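Ticket 1127
Site: Warnby Elementary
Category: Enrollment / parent accounts
Priority: Normal
Status: Closed

Reported by the school office

Parents who registered a child for the fall term through the Tamura portal are not getting the confirmation email. The portal tells them the form was accepted, and the child shows up on our class list, but no message arrives. We have had calls from 7 families so far. Two of them filled in the form again, so their children are now on the list twice. Families who registered in person at the front desk did get the email.

Please also look at the bus field. It is blank for the same children, even where the parent says they picked a stop.

District support, first reply

Thanks. Please do not delete the duplicate entries yet. Send us the student numbers for two of the affected children and tell us which form link the parents used. There are two links in use this year, one on the school website and one in the welcome packet.

School office

Student numbers sent by internal message. All of the families we reached used the link from the welcome packet. The website link seems fine. We tested it from the office computer and the email came in under a minute, with the bus stop filled in.

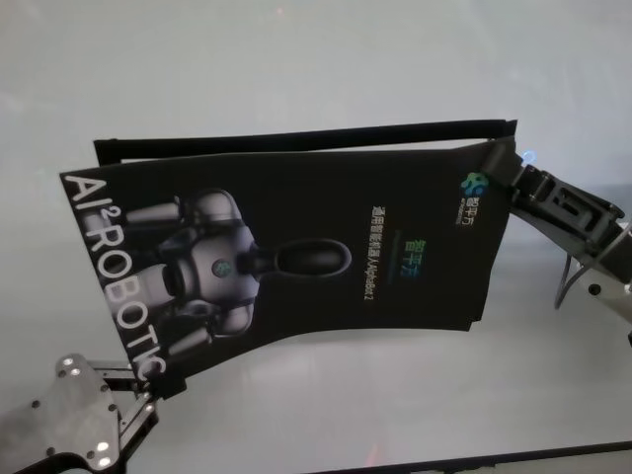

Black folded brochure, front cover up.

District support

The packet link goes to last year's form. That form still writes to the class list but is no longer connected to the mail queue. It also uses the old stop codes from before the Sonholm route was split, and the new system drops any code it does not know. This explains the blank bus field.

Steps taken:
1. Redirected the old link to the current form. Packets already sent home can stay as they are.
2. Pulled a list of every entry made through the old form. Mail log limit is 3000 lines, so this was done in 4 batches.
3. Merged the duplicate entries, keeping the earlier date of registration in each case.
4. Sent the confirmation email again to all affected accounts.

Stop codes could not be converted automatically. One old code now covers two stops, and we can't tell which one the parent wanted. The office will need to ask.

School office

Emails are arriving. One parent had an old address on file and we corrected it by hand. Calling families about bus stops this afternoon.

School office, update

All stops entered except one. That family is moving and will not need the bus. The class list matches our paper count.

District support

Old form is now read-only. The Vutau print order for next May still has the old link on the proof, so we opened a separate ticket to have it changed. Closing this one. Reply here to reopen.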